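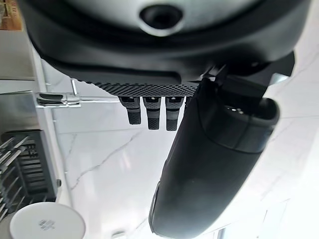

Three gripper fingertips with textured pads, seen close up.

Ticket: Constituent newsletter stops partway through the list
Opened by: Fatima Igwe, district office
Handled by: Markos Chrysikopoulos, Witalley support
Opened: Friday, July 15, 2022
Status: Closed

Fatima wrote:
Hi there, and thank you in advance, you were all so kind when we moved our casework over in May! I'm hoping this is a small one. Our town hall newsletter went out this morning through Skorum and the counter stopped at 2,683. We should have plenty more people than that on the list. I've had three calls already from folks in Mikari who got the last issue and didn't get this one, and one gentleman is fairly sure the Representative has taken him off on purpose over the highway vote. I promise we haven't. I did not press Send again, I was too scared of mailing everybody twice. The town hall is next week, so I'd love to get the rest out soon if we can.

Markos wrote:
Hi Fatima, good to hear from you again, and you did exactly the right thing by leaving the Send button alone. Could you open Mailings, then History, click on this morning's issue and tell me what it says next to "Stopped by"? Also, do you know if anybody imported new names this week?

Fatima wrote:
It says "Stopped by: daily limit." The limit box says 3,000, which confused me, as we didn't get to 3,000. And yes, our intern added the sign-in sheets from the Dudás precinct meeting on Wednesday. I looked through them with her and they seem fine to me, though a few of the ZIP codes are missing a digit.

Markos wrote:
Perfect, that clears it up. The limit covers everything your office sends in 24 hours, so the casework replies and the event confirmations come out of the same pot as the newsletter, and between them they used up the difference. The ZIP codes won't stop an email, but do fix them when you have a minute or those people will miss anything you send by district. I've raised your limit and set the rest of the mailing to go in batches of 100, picking up after the last person who received it. When you're ready, click Resume (the green one, please, and not Send again). Your caller in Mikari is still on the list, by the way, subscribed and in good standing.

Fatima wrote:
Resumed after lunch and it ran right through to the end! No duplicates that I can see, and my own test copy came in once. I called the gentleman back and he says he'll be at the town hall, with questions. Thank you so much, Markos, please go ahead and close this.

Markos wrote:
Happy to. Closing now. The new limit stays in place for your office, and you can reply to this ticket if it stops again.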